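移动终端硬件基础
第六讲讲义：手机电池与充电

一、本讲内容

上一讲讲完了显示屏的驱动方式，这一讲转到供电部分。内容包括电池参数的读法、充电过程的几个阶段、快充协议的基本思路，以及循环寿命的测量。课后作业在最后一节，请在下次上课前交到课程平台。

教材对应第四章前三节。第四节讲无线充电，放到下一讲，这一讲不涉及。

二、容量与能量

手机参数表上一般写的是容量，单位毫安时（mAh）。容量表示电池能放出多少电荷，它本身不等于能量。要比较两块电池存了多少能量，需要乘以标称电压，单位换成瓦时（Wh）：

能量（Wh）= 容量（mAh）× 标称电压（V）÷ 1000

例：一块电池容量3000 mAh，标称电压3.85 V，能量为11.55 Wh。另一块容量相同但标称电压3.7 V，能量为11.1 Wh。参数表上两者写法一样，差别在电压。

还要注意“额定容量”和“典型容量”的区别。额定容量是厂家保证的最低值，典型容量是同批电池的平均水平，后者略大。广告里多用典型容量，电池外壳上通常两个都印。做题时题目没有说明的，一律按额定容量算。

移动电源的情况不同。移动电源标注的容量是内部电芯的容量，按3.7 V左右计，输出时要升到5 V或更高，再扣掉转换损耗，手机实际得到的电荷明显少于标注值。往届同学在这里丢分比较多。 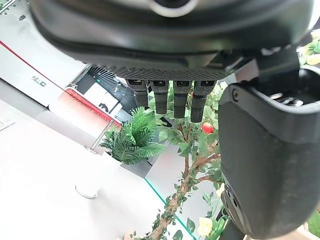 三、充电的几个阶段

锂离子电池的标准充电过程分为预充、恒流、恒压三段。

预充：电池电压过低时（一般在3.0 V以下），先用小电流把电压抬上来。深度放电后的手机接上充电器，要等几分钟才亮屏，就处在这一段。

恒流：电压回到正常范围后，以设定的电流充电，电压逐渐上升。电量增长最快的就是这一段。

恒压：电压达到上限（常见为4.2 V、4.35 V或4.4 V，取决于正极材料和电解液）后保持不变，电流逐渐减小，降到截止值时充电结束。

恒压段电流小，所以最后一小部分电量花的时间偏长。画充电曲线时横轴用时间，左纵轴用电压，右纵轴用电流，两条线都要标出恒流转恒压的位置。

四、充电倍率

倍率用C表示。1C指一小时把额定容量充满或放完所对应的电流。3000 mAh的电池，1C为3 A，0.5C为1.5 A。倍率高，极化增大，电池会更早碰到电压上限，恒压段相应拉长。因此不能用容量除以恒流电流来直接估算充电总时间，算出来的结果偏短。

低温下不宜用高倍率充电，锂离子来不及嵌入石墨负极，会在表面析出金属锂。多数手机在电池温度低于0 ℃时由电源管理芯片禁止充电，在0到10 ℃之间限流。

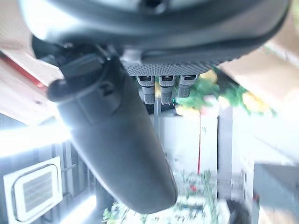 五、快充的两种思路

充电功率等于电压乘电流，提高功率只有这两个方向。

高压方案：充电器输出9 V或12 V，线上电流不大，普通线材可以承受。到了手机里再由降压电路变成电池需要的电压，降压时有损耗，手机一侧发热较多。

低压大电流方案：充电器输出电压接近电池电压，手机内部只做很少的转换，发热主要移到充电器一侧。代价是线材和接口要加粗触点，一般需要专用线，换普通线后充电器会退回到普通模式。

两种方案都需要握手。充电器先输出5 V，双方通过数据线或专用的CC线交换信息，确认都支持之后才提升电压或电流。握手失败时维持5 V输出。USB PD协议走CC线，早期的私有协议多走D+和D-。

课堂上用的案例机型是Brarkwood的Nusby，支持高压方案，最大输入9 V、2 A，即18 W。配套充电器由Welstead代工。课上发的参数页印错了一处，“9 V、2 A”印成了“5 V、2 A”，请自行改正。

六、循环寿命

累计放出等于一个额定容量的电量，记为一次完整循环。两天各用掉一半再充满，算一次循环，不算两次。

常用的指标是容量保持率降到80%时的循环次数。案例机型的电池标称值为800次，条件是25 ℃、0.5C充放。实验组Achilleas Mavromatis整理的数据里，有16块电芯在45 ℃下做了对照，前100次循环后的容量下降就已经能和常温组区分开。完整表格在课程平台“第六讲”目录下。

影响寿命的因素按课上讨论的顺序列出：

充电上限电压。上限降低0.1 V，可用容量减少，寿命延长。
温度。高温加速电解液分解和SEI膜增厚。
长期满电存放。长时间不用的手机，电量留在一半上下再关机。
倍率。见第四节。

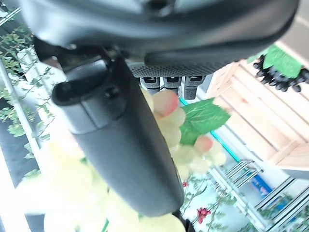
手机显示的“电池健康度”是由电量计芯片估算的，依据是库仑计数和开路电压查表。长期只做浅充浅放，估算误差会累积，显示值可能跳变，这时电池本身未必有变化。做一次从满电到自动关机的完整放电，再连续充满，芯片会重新校准满充容量。这种操作偶尔做就够了，对电池没有修复作用。

更换电池后健康度不更新的，多半是电量计里的参数没有重写，维修手册里有对应步骤。有兴趣的同学可以看Mujić的讲稿第三部分，图书馆有电子版。

七、作业

1. 某手机电池额定容量3200 mAh，标称电压3.8 V。求能量，以及1C、0.5C对应的电流。

2. 画出三段式充电曲线，标明各段名称和转折处的电压，并说明恒压段电流为什么下降。

3. 同样是18 W，分别采用9 V和5 V输出，线缆往返总电阻按0.2 Ω计，求线上的损耗功率，写出计算过程。

4. 用平台上的数据画出25 ℃和45 ℃两组的容量保持率曲线，坐标从70%开始。

作业提交截止日期为2018年10月30日。答疑找Snežana Shehu，邮件标题请写明学号和题号。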